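Keeping paper documents in order when you rent rooms to guests
Home & Paperwork > Small rentals
Posted 2018-12-06 by Rutier

Hello to all. I rent two rooms in my house in Briem, and every guest must sign a house agreement and receive a copy. Until October I put everything in one big binder, and now I cannot find a signed paper when I need it. Last week I was looking one whole evening for one sheet. I would like to give every booking its own small holder, but I am afraid it becomes too many. How do you arrange this at home? I don't want to scan, my printer is old and the scanner part is broken.

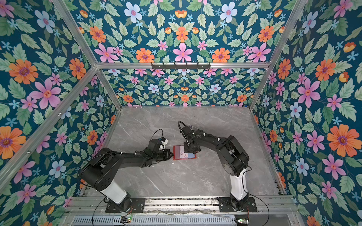 Red holder with a white printed sheet and a pale blue insert.

Jacobus Naidoo
I had the same trouble when I started, and I can share what works for me. Put the papers by date of arrival, and do not use the name of the guest. Names are written differently every time, but the date is always the same. On the first sheet I write the date in the top right corner with a thick pen, so I see it without taking the paper out.

When the guest has left, I move the papers to a box marked with the year. I was told to keep them 5 years, but please ask your tax office, because the rule may be different in Briem. My box stands in the bedroom closet, where it is dry.
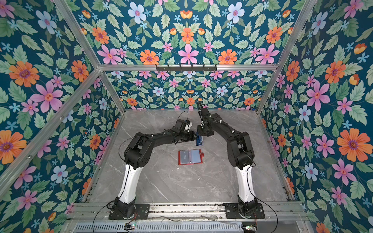

Do I have to keep the unsigned copies also?
Only the signed one is important. The unsigned copy you can tear and put to the paper recycling, after you check that the two pages are really the same text.

One more thing, the receipts for the deposit should stay together with the agreement. I kept them separately for 3 years and it was a big mistake, I had to match them all by hand.
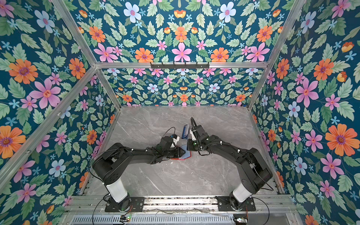 With thermal paper receipts you must be careful too. The print becomes pale after some months and then it is only a white paper. I make a photocopy at the library and staple the copy behind the agreement.

Sterness
just get an accordion file from any office store, one pocket per month. works fine for me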